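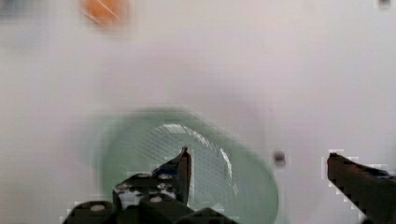 Green bowl, pale tabletop. The stripes are in the middle of the inside.

Kitchen Claims Gallery: The Kemby Bowl

I keep this gallery for kitchen things that arrive with more promises than a kitchen thing should need. The Kemby bowl, sold by Skeltonach, came with a folded leaflet, and the leaflet had a diagram in it. I have owned a lot of bowls and never had to consult a diagram.

The color
The listing calls it "Highland Mist." I call it pale green, and on a gray day I might go as far as mint. There was a time when a store would put "green" on the sticker and trust you to cope. I will admit that it looks pleasant enough on a light tabletop, although most things do, and I suspect that's why catalogs photograph everything on one.

The stripes
Fine white diagonal lines, close together, with a bit of a curve to them. According to the leaflet they "guide contents toward the spoon." I have eaten cereal, soup, rice and a fair amount of leftover chili out of this bowl, and at no point did anything feel guided. The last few oats went where the last few oats always go. As decoration I have no quarrel with the stripes. They're the best-looking part of the bowl, and I'd have been happy to be told somebody just liked them.

The capacity
The leaflet says 625 milliliters. I filled mine to the rim with water, poured it into a measuring jug on a level counter, and got 612. I did it again and got 612 again. Will anyone's lunch be ruined over a spoonful of water? No. But if you print a number that exact, I'm going to check it, and it ought to be right. Also, who fills a bowl to the rim? The useful figure would be how much soup you can carry to the couch, and no company seems to want to print that one.

The price
They come as a set of 2 for $20. I thought that was steep for bowls and cheap for bowls with a diagram. The older Bevan ones I bought at a yard sale in June cost me less than a sandwich and hold soup exactly as well. The Bevans don't nest neatly and one has a chip, so I'm not claiming a clean win.

The grip
"Confident to hold from any angle," says the leaflet. It's a round bowl. Every angle is the same angle. I'd like to know which angles were giving people trouble before.

The stacking
Skeltonach says a pair of Kembys takes up "barely more room than one." Mine take up more room than one. They do sit straight, and they come apart without a fight, which puts them ahead of the Trorkel set I complained about on the last page. I had to run the Trorkels under the hot faucet to separate them. Some of you wrote in to say I was stacking them wrong. I remain unconvinced that there is a wrong way to put a bowl in a bowl.

The cleaning
My one real worry was that the lines inside would hang on to food. So far they haven't. Dried oatmeal came off with a normal sponge and a normal amount of muttering. Tomato sauce left nothing behind that I could find, and I went looking. I'd still like to see what the inside is like after a couple of years of forks before I take anybody's word on "lasting brightness."

Where I've landed
It's a decent bowl. I use it most mornings, mainly for oatmeal, and I reach for it ahead of the Bevans more often than I expected to when I started typing this. That could be the stripes, or it could be that it's at the front of the cupboard. I plan to swap them around and see which one I pick up.

If you own the Kemby and your leaflet gives a different capacity, send me the number and how you measured. Please use a proper jug. The last reader who tested something for me used a coffee mug and "a good eye," and I can't put that on the page.

Page last updated 17 November 2023. Next up: the Trorkel colander, which claims to be faster than other colanders.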